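Drurnside Witness Project: progress to 7 August 2020

We said we would transcribe the burgh court books and put a case for a memorial to the townspeople condemned there. The first half is going better than the second. Three of the 11 volumes are done. The claim of 500 accused, repeated on every leaflet in Stovevmont, has no source we can find – we would ask you to stop printing it.

The council has twice put off the question of a formal apology. We doubt it will be settled this year, and a plaque with the wrong number on it would be worse than none.

Conix has charged for 2 months of indexing and delivered one. We are holding back the rest.

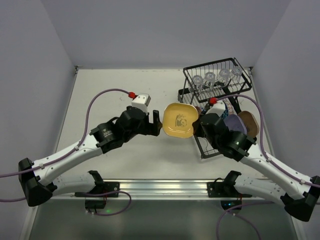
The two arms on their rail, August.

Comments

Bawa: So who came up with 500?

stovevmont_reader: My gran always said it was more. Please don't drop the plaque.

Bawa: Is the second volume online yet?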